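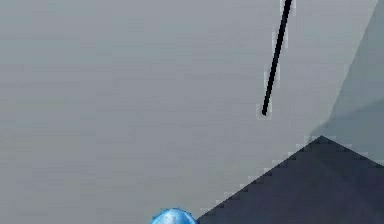
Gondoretti to Bring Restroom Service Robots to Its Office Buildings, With New Roles for Cleaning Staff

Mar 26, 2022 -- Gondoretti, a provider of cleaning and building services, today announced that it will begin using robots for part of the restroom work in the office buildings it serves. The first machines will start work in April at the Timmermans business park, where Gondoretti employs 30 cleaners across the day and evening shifts.

The robots are supplied by Brotasis and run on control software from Kurarix. They will handle a limited group of tasks: putting supplies back in their places, wiping flat surfaces, and reporting when an item needs to be replaced. Employees will continue to carry out all other cleaning, including floors, fixtures and any work that involves strong cleaning products.

Before any machine enters a building, its tasks are practiced in computer simulation. The practice rooms are modeled on ordinary restrooms, with the kinds of small items that cleaners move and replace many times in a shift. Gondoretti employees helped choose the items and decide where they should go.

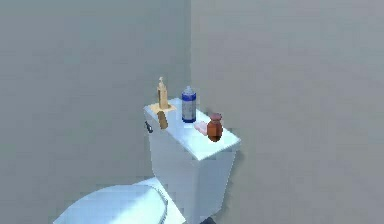
Reading time: 3 minutes

The top of a toilet tank is one of the places the project team has studied most closely. In the simulated restroom, a bar of pink soap, an aerosol can, a tall bottle on a tray and a small brown container share the tank lid with one other item. Objects of such different shapes call for different ways of reaching and holding, even with open space left between them.

"Our cleaners know which things get knocked over and which corners are hard to reach," said Imtiaz Haque, director of operations at Gondoretti. "We asked them to explain their work to the engineers before the engineers explained the robot to them. Several tasks were taken off the list as a result, and one or two were added that we in the office had not thought of."

Changes to Daily Work

Gondoretti has confirmed that no positions at the Timmermans site will be cut as a result of the program. Hours and base pay will stay the same. The content of some jobs will change, and the company has set out those changes in writing for every employee at the site.

Under the new arrangement, 9 employees will be trained as robot attendants. An attendant will prepare the machine at the start of a shift, check each room after it has finished, and take over when it stops or asks for help. Attendants will receive a higher hourly rate from the first day of training. The posts were offered first to current staff, and all have been filled from within the site.

Training will be held during paid working hours. It covers safe distances, stopping the machine by hand, cleaning its gripping parts, and recording faults. Employees who do not wish to work with the robots may remain on their present routes.

The company also expects the program to reduce the amount of bending and reaching in a typical shift. Cleaners told the project team that clearing and resetting small items, repeated from room to room, was among the more tiring parts of the job. Gondoretti will ask staff about physical strain before the robots arrive and again during the trial, and will share the results with employees at site meetings.

How the Trial Will Run

The trial will begin with 2 robots, both assigned to the evening shift, when most tenants have left. A restroom will be closed to visitors while a robot is working in it, and a sign will be placed at the door. An attendant will stay on the same floor at all times.

Brotasis will service the machines on site. Kurarix will update the practice rooms using fault reports written by the attendants -- a step that Gondoretti requested as a condition of the agreement. No changes to the robots' tasks will be made without notice to the shift supervisors.

"There will be evenings when the machine is slow, and we have planned the shifts with that in mind," Haque said. "People should not have to hurry through their own work to make up for it."

Building tenants will receive a printed notice before the trial begins. Questions about the program may be directed to the Gondoretti communications office. Employees at the Timmermans site should speak with their shift supervisor.

About Gondoretti

Gondoretti provides cleaning, supply and maintenance services for offices, clinics and public buildings. The company has been in operation for 30 years.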